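Where Students Work When They Don't Work at Home
Project report, Writing and Place seminar, February

Topic and why we picked it

Our group wanted to know if writing in a coffee shop gets more words down than writing in a library or a bedroom. Everybody has an opinion on this. We had four weeks, so we kept it small.

Three places. Cafe Zeten, two blocks from campus, loud, good pastry case. The second floor of the Kandasamy reading room. And home, meaning whatever desk or bed or kitchen chair the person normally uses. We also planned a fourth spot, the Nedum coffee cart in the science building, but there are no seats there after the remodel so we dropped it.

Method

Each of us wrote in each place, mornings only, same kind of task (a first draft, no editing). Sessions were 30 minutes. Phone face down. Target was 800 words of draft per person per place, spread over as many sessions as it took. Headphones allowed, but you had to write it in the log.

Log sheet had: place, start time, words, what you drank, how many times you got up, and one line on how it felt. The one line turned out to be the most useful part. We should of made it longer.

Home was the hardest to keep fair. One of us has a quiet room, another shares a kitchen with a lot of other people. Same label on the log, very different mornings.

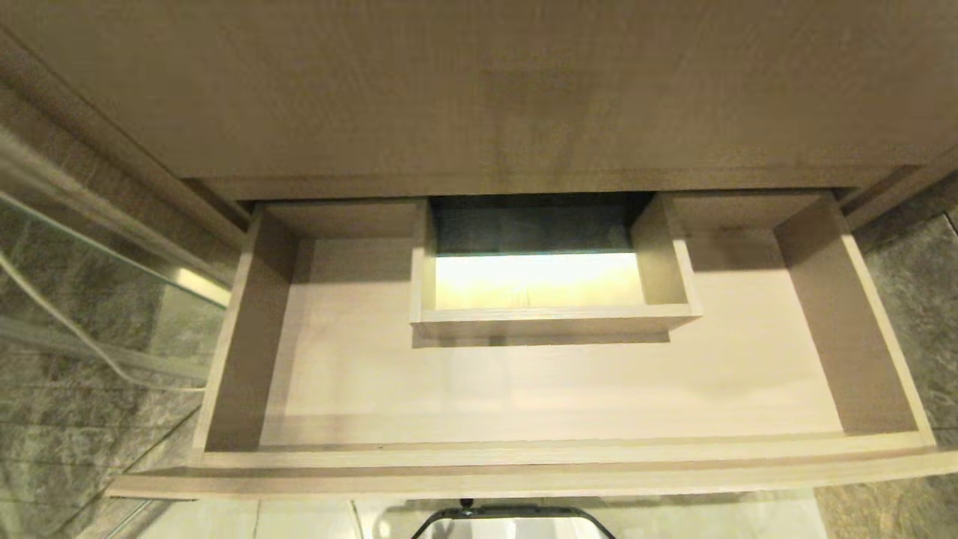

Do you have to buy something every time you write at a cafe?

Most places expect it, and we think it's fair. At Zeten a small drip coffee holds a table for a couple of hours in the morning, less at lunch. If you stay longer, buy something else or give up the table. Refills count, we asked.

Results

Total for the cafe was 3140 words of draft for the whole group. Everyone hit the target there except one, who stopped short after a bad session next to the grinder. The person who did best at Zeten finished on 808, mostly because she didn't want to stop mid sentence.

Reading room – slower start, steadier after. Fewer times getting up. Several logs say something like "too quiet, could hear myself chew gum." Less typing in the first part of the session, then it evened out.

Home was all over the place. Best single session of the project and also the worst one. The worst one has "did dishes" in the notes. So does the second worst.

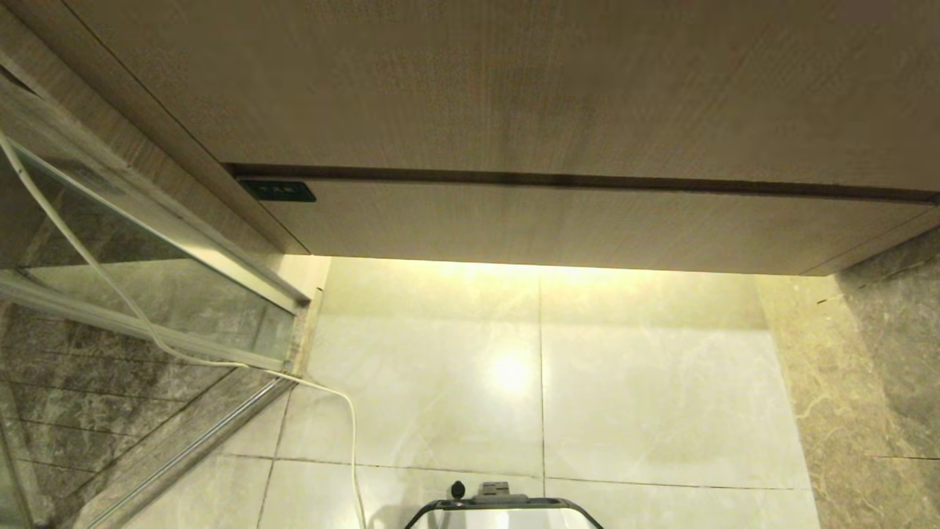
We don't want to make too much of the word counts. A first draft with lots of words in it can still be a bad draft. We read each other's pages out loud at the end and couldn't guess which ones came from the cafe. Wrong on most of them. The cafe drafts did have more dialogue, maybe from overhearing people, but that could be chance.

Getting up: most at home, then cafe (line for the bathroom, line for coffee), then reading room.

Seats matter more than we expected. Wall seat with an outlet = good session nearly every time. Middle table = people squeezing past, bags in your back. At Zeten the wall seats are gone by 8:30 so it really became a test of who could get up early.

Problems

Not enough sessions. Not enough people. We all knew what the project was about, and at least two of us wanted the cafe to win.

Weather closed the reading room one morning and we made up the session in the afternoon, which breaks our own rule.

Coffee. We drank a lot more of it at Zeten than anywhere else and did nothing to even that out. Next time everybody brings the same drink to all the places, or no drink.

Timing was done with the Grukent timer app. Worked fine on laptops, on phones it kept pausing when the screen locked, so a few early sessions ran long. We left them in and marked them with a star on the log.

What we would change

1. Longer sessions. By the time you settle in at a cafe and get the wifi password it's almost half over.

2. Book the same seat each time if the place allows it. Zeten doesn't, the reading room does.

3. Split "home" into desk and not desk.

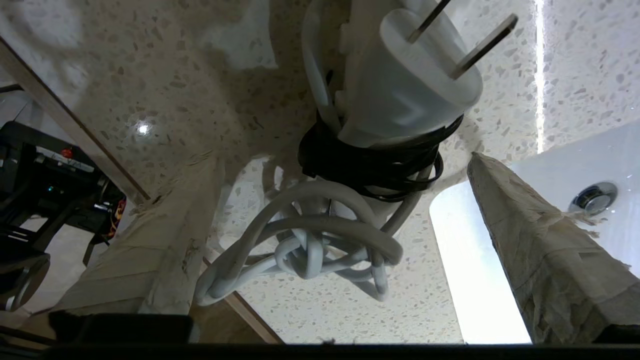
4. Have someone outside the group read the drafts and mark them blind.

5. Write down the noise level. We just put "loud" or "ok" and now can't remember what ok ment.

What we did with it after

Three of us still write at Zeten before class. One went back to the reading room and likes it. The logs are in the shared folder with the drafts, sorted by place, starred sessions at the bottom.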